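Print this section | E-mail this section

4. Session Rules for Two-Handed Collection

4.1 Scope

The rules in this section cover demonstrations recorded with a pair of handheld grippers in shared indoor space. They were drafted at Cliston in May and then applied at the Zemwood site with the Velis protocol as a base. Velis was written for single-arm work at a fixed bench, and much of it carries over without change. The parts that do not carry over concern how the operator moves, how the two marker sets stay in view, and who else may be in the room.

We use "operator" for the person holding the grippers and "target" for the object being worked on. A session is a set of takes recorded with one operator and one target. Sessions in this study were limited to 20 takes, with a break before the operator changed to a new target.

4.2 Room and bystanders

Earlier drafts asked for a closed room. We dropped that rule. Offices, hallways and meeting areas are where a policy trained on this material would have to run, and clearing them for every session made the material too uniform. The present rule is that people may stand or walk in the room as long as they keep out of the reach of both grippers and have agreed in advance to being recorded. Bystanders do not hand objects to the operator during a take. If someone has to cross between the operator and the target, the take is stopped and marked as interrupted.
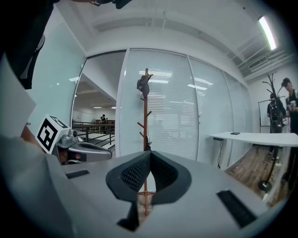
Reflective surfaces need more care than people do. Glass walls, polished tabletops and ceiling lights can all affect tracking, and a marker that reads well at one angle may wash out at another. Before the first take, the operator moves both grippers slowly through the planned working area while a second person watches the tracking output. If either gripper loses tracking at the same spot twice, the target is moved or the nearest light is switched off. Window coverings stay in one position for the whole session.

Cables on the floor are noted on the room sheet. Any cable inside the walking area is rerouted or taped down. The same check is repeated after every break.

4.3 Handling the target

Tall, light objects such as coat racks are awkward for two-handed work. They tip easily when pushed near the top, and items hanging from them swing and hide the contact point. Our rules for this group of targets are as follows.

The operator begins with both grippers open and clear of the target. Approach is slow enough that a take can be stopped before contact. When the target is handled near its base, the operator keeps both feet outside its legs and does not brace the target with a shoe or knee. Hanging items are listed by type and position on the session sheet before recording. An item that falls is left where it lands until the take ends.

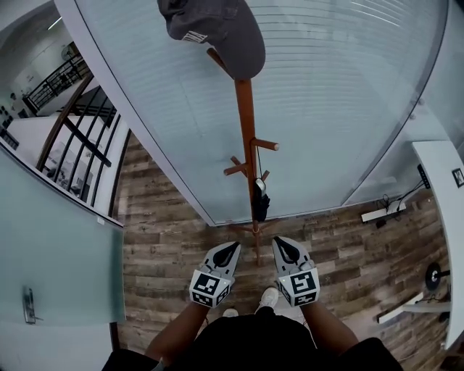

Figure 4. Operator's view of a coat rack, with both grippers held near the base.

The two grippers should not touch each other. This was the rule most often broken in the trial sessions, mainly where both jaws had to reach a narrow pole from the same side. Takes with gripper-to-gripper contact are kept but labeled, so that users of the data can choose whether to include them.

4.4 Labeling and review

Each take is labeled by the operator and checked by a reviewer who was not in the room. Of the 23 sessions reviewed for this section, 4 were returned for missing bystander consent or an incomplete room sheet. We recommend that returned sessions be held out of any release until the paperwork is fixed, even if the recordings themselves are sound. The Tse label set is used throughout, with one added field for interruptions.

Reader comments (3)

mobile_manip: We dropped the closed-room rule last year too. Consent forms were the slow part for us. Did you collect them by session or by day?

Reply from the authors: By session. It is more paper, but people come and go.

k.r.: Please consider a minimum distance for bystanders. "Out of reach" means different things to different operators.

Contact | Copyright | Back to top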